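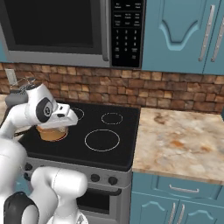

Robots in the Home and Small Workplace
Unit 8: Reviewing a kitchen simulation package
Instructor: Marisol Cárdenas
Lab: Wekesa Temba

Reading before class: the Moko quick start guide, all of it, and the license page. Skip the appendix on grippers. We covered that in Unit 2.

What the product is

Moko is a simulated kitchen sold by Kastmont. You get a set of rooms, a set of appliances and dishes, a robot arm with a parallel-jaw gripper, and a task runner that starts a task, stops it and writes a log. There is no hardware in the box. A buyer uses it to try out arm control code before paying for time on a real arm.

It comes in two versions. The classroom version is what we have in the lab. The full version adds more rooms and lets you bring in your own arm model. Everything in these notes is about the classroom version.

Who buys it

Mostly teaching labs and small firms that want to test a cooking or cleaning task and have no kitchen to test it in. Kastmont also offers a setup service, where one of their staff builds a room to match the customer's floor plan. We did not use the service and you should not grade it in your review.

The stovetop task

This is the task we use for the review. The arm reaches in over the cooktop from the left and the gripper comes down to a round pot on the front left burner. The task has four stages:

Approach. The arm moves from its rest pose to a point over the pot.
Align. The fingers line up with the rim.
Grip. The fingers close.
Move. The pot is lifted and set down on the large front right burner.

The log gives each stage its own line, so you can tell where a run failed. Most student runs that fail do so in the align stage. If the fingers are off to one side, the grip stage will still start, and the pot tips or slides. Look at the align line first before you change anything in the grip settings.

Watch the space above the cooktop as well. There is a microwave over it, and a path that swings high on the way in can hit the lower edge. The task runner counts any contact with a fixed appliance as a failure, even a light one, and stops the run.

What to check in your review

1. Geometry. Are the sizes of the range, the counter and the cabinets believable next to the arm? Use the measuring tool. Do not judge by eye.

2. Contact. Close the gripper on the rim slowly, then fast. Write down whether the pot shakes, sinks into the fingers or stays put.

3. Surfaces. The glass cooktop, the stone-brick backsplash and the marble-patterned counter look different, but looks are separate from friction. Open the material panel and see which surfaces have their own friction value and which share the default.

4. Moving parts. Try the oven door, the cabinet doors and the drawer by the range. Note which ones open and which are fixed shapes. The product page does not list this, and a buyer would want to know.

5. Logs. Run the same task twice with the same seed. The logs should match line for line. If they do not, keep both files and attach them.

6. Help and documents. Send one question to support through the lab account. Gladys Kaijage keeps the login. Record how long the answer took and whether it solved the problem.

Comparing with Zeleke

Zeleke is the other package on the lab machines. It has better contact behavior but only one kitchen, and its doors do not open. Salim Langat's review from May is in the course folder. Read it for the layout of the report. His scores are for an older release, so do not copy them over.

Scoring

Give each of the six points a score from 0 to 9. A score with no test behind it counts as 0. One sentence of evidence per score is enough, plus the log file name.

Terms for this unit

Seed: the number that fixes the random choices in a run.
Rest pose: the position the arm returns to between runs.
Fixed shape: an object that can be touched but cannot move.
Wrist: the last joints of the arm, just before the gripper.

Hand in

Reviews are due 29 October 2025, two pages at most, with logs attached. Work in pairs if you like, but each person hands in a separate report. Questions about the lab machines go to Wekesa Temba. Questions about scoring go to me.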